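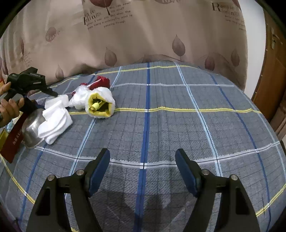
Guests at the Gullano Residence had been asking for two seasons why their rooms smelled of someone else's detergent, one long-stay tenant wrote in response to the draft notice, and the answer should have been given to them sooner.

The management of the Gullano Residence has now published that answer, together with the terms of a new linen service that will take effect in January. Under the revised arrangement, bedcovers, blankets and curtains in all 200 rooms will be washed with a fragrance-free product. The change applies to the main building and to the Echeverri annex.

Until now, the laundering of bedding has been divided between two contractors. Markix handled sheets and towels, while heavier items were sent out separately and returned on a different schedule. The two firms used different detergents, and residents in the annex reported that the scent of the heavier items lingered for several days after delivery. Complaints were also received about covers that came back late, leaving some rooms without a spare during the coldest part of the winter.

From January, Fosell will be responsible for all items under a single contract. Collection will take place every 18 days for bedcovers and blankets. Sheets and towels will continue to be changed weekly, as at present. Residents who prefer to wash their own bedding may continue to do so in the ground floor laundry room, where the two older machines have been replaced.

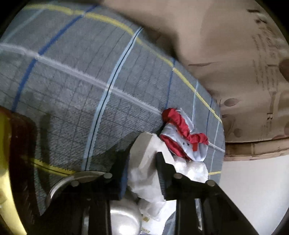 Residents who supply their own bedcovers may also include them in the collection at no added cost. Each item must carry a name tag and room number, and must be placed in the bag provided by the front desk. Wool, silk and down items will not be accepted, and the residence will not be liable for shrinkage or fading where a care label has been removed.

The residence has purchased 600 replacement covers to allow a full change of bedding while the first collection is being processed. Covers withdrawn from use will be offered to residents before any remaining stock is given away. Requests may be made at the front desk until the end of the month, and each household may ask for no more than two.

Bags must be left outside the door by 8 a.m. on collection days. Items put out later will be held for the next round. A schedule by floor will be posted beside the elevators in both buildings, and printed copies will be available on request. Residents with skin conditions or allergies who need a different arrangement are asked to inform the office in writing before the new service begins.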